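Plancha de espuma Hanska: tres meses con ella

La pedí en diciembre para el taller, porque mis sillas ya tenían el asiento hundido y Leen Karaki no paraba de quejarse (¡con razón!). Pagué 400 pesos con el envío incluido.

Es gordita, de un color durazno pálido muy lindo, y trae toda la cara de arriba con celditas hexagonales. Casi da pena forrarla — yo dejé una sin funda.
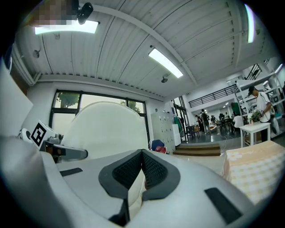

Lo bueno y lo malo

Se corta fácil con cúter y no se corre del asiento. La de Veron que tenía antes me duró nada. Eso sí, el olor a nuevo tardó 3 días en irse y junta pelusa en los huequitos. Igual ya encargué otra para Horacio.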